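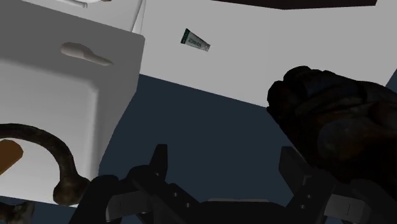 Bathroom reno, first timer, need a sanity check on paint please! We're in a 1970s unit with a tiny ensuite and I've painted myself into a corner (sorry). I wanted it bright, so I've been leaning towards pale grey-white walls with white fittings and one dark brown strip up high, same sort of look as the picture, and now my sister reckons it'll feel like a dentist's. The walls are bare plaster at the moment and the tin I've got on hold is $282 for the big one, so I'd like to be sure before I hand the money over. Is there a warmer grey that still looks clean? And does the finish matter much in a room with no window? I've got 5 sample pots on the bench and they all look the same to me by now.
Selma Perić

Hi Selma, I did my ensuite last winter and went round in circles too. Grey paint changes colour depending on your globes, so sort the lights first. I had cool white ones and my lovely soft grey looked blue - swapped to warm white and it was a different room. Paint your samples on big bits of cardboard, two coats, and move them about morning and night. Don't dab them straight on the plaster, it sucks the paint in and you get a false colour.
For finish, get a proper bathroom paint in low sheen. Flat marked every time I wiped it. And let the plaster have its sealer coat before anything else, I skipped that behind the door and it peeled by December. I'd keep the brown too, it stops all that white floating off!
Lingyun Fu

just go white, everyone overthinks this. fix your exhaust fan first or you'll be scrubbing mould off whatever colour you pick
kirix823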